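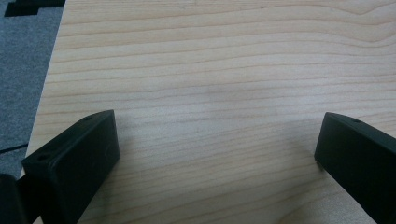

Armelle Lemaire wanted to know whether Berau peppercorns can go straight into a grinder or need toasting first, and that got me wondering about my own jar. I bought 8 ounces from the Karkberg market in August and they smell wonderful, almost like orange peel! But once they're in soup I can hardly taste them. Am I adding them too early? I usually put them in with the onions and then simmer for 55 minutes.

*Daiane Guimarães*

---

**Valdir Vieira**

Yes, too early! I love this subject, so forgive the length. The heat in pepper hangs on through a long simmer, but the lovely citrusy smell drifts off with the steam. Keep a few whole corns in the pot from the start, then grind the rest in during the last 4 minutes (or right at the table, which is my favorite). Toasting is great too, in a dry pan on medium-low, just until you can smell them. Shake the pan the whole time and tip them onto a cold plate. Armelle can skip it if she's in a hurry, they grind fine either way.

Try them on sliced mango sometime. Seriously!

**Arlindo Bezerra**

get a better grinder

**Luana Holanda**

Agree with Valdir on the timing. I'd add that a coarse grind keeps its smell longer in a hot bowl. My old Serisska mill only made dust, and switching to a mortar made such a difference that I went through a whole jar in a month. Only crush what you need for that meal, and keep the jar closed and away from the stove. Mine lived on the shelf over the burners for years, and I still feel bad for that pepper.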